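Hanville Public Library
1 July 2024
The Hanville Public Library begins its summer book donation period today. This thread sets out what we accept, where to bring it, and how donated items are handled. (1/8)

Hanville Public Library
Donations are received at the Bergeron Street entrance during regular open hours. Please do not leave items in the overnight return slot. Books placed there go through the checkout system and must be sorted out by hand.

Hanville Public Library
We accept hardcovers and paperbacks in good condition, children's picture books, large-print titles, and audiobooks on CD. Books in Urdu, Mandarin, and Spanish are especially welcome this year.

Hanville Public Library
We are unable to accept encyclopedias, textbooks more than five years old, magazines, VHS tapes, or any item with mold, water damage, or missing pages. Residents with these items may contact the Multbridge recycling center.

Hanville Public Library
Last year residents gave almost 4000 books. Of these, 208 were added to the permanent collection. The remainder went to the October book sale or to classroom shelves in the Hanville schools. Proceeds from the sale pay for the homebound delivery service, which now reaches 46 households.

Hanville Public Library
Households giving more than two boxes are asked to call ahead and speak with Noreen Soomro in Collection Services. Pickup from home is offered to residents who cannot travel to the library. Please allow one week for a pickup to be scheduled. 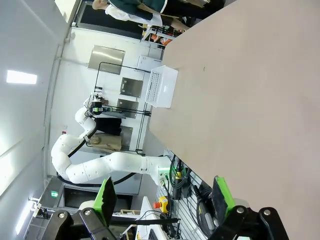 Hanville Public Library
Donated books should arrive in containers that one person can lift. Cardboard boxes are fine if the bottom is taped. A plastic crate with slotted sides, like the white one on the table, is also suitable. Please write your name on any container you would like returned, and let the staff member at the desk know. Trash bags tend to bend covers and should be avoided.

Hanville Public Library
Receipts for tax purposes are available at the desk on request. Staff cannot assign a dollar value to donated items. Questions about this year's donation period may be directed to Humaira Rajput, Head of Public Services. (8/8)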